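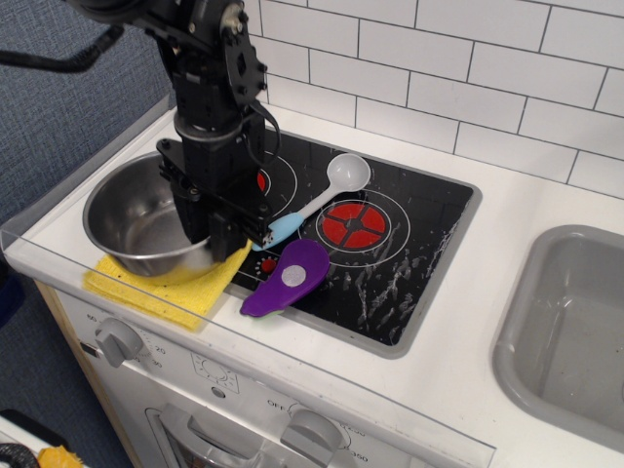

Coralie Brunton wrote after the last report to ask whether the Latby lunch club was a cookery project with some pensioners attached, or the other way about. She also felt that three pages on soup was generous. Fair enough on both counts, so the soup gets one paragraph this time.

Progress to February 2019

The club has served 305 lunches since August, against a target of 200. Before anyone at Hollis raises the target, please note that a good many of these were second helpings, which our booking sheet counts as new people. Lorraine Tomoana is redesigning the sheet.

Soup: leek remains popular. Beetroot has been withdrawn.

The lift scheme is behind. We promised 3 drivers and have 2, one of whom will not turn right across the bypass. Members living on that side arrive by way of the garden centre and are often late, with plants.

Spending is on budget apart from the heating, which was set in a warm month by an optimist (me). We would like to move the unspent printing money across to cover it. Your form has no box for this, so I have used the one marked "Legacy".

Next quarter we plan to open a second sitting and find another driver. The chair-based exercise class will restart once its teacher's knee allows. The redesigned booking sheet will follow separately, with a corrected lunch figure that I expect to enjoy less.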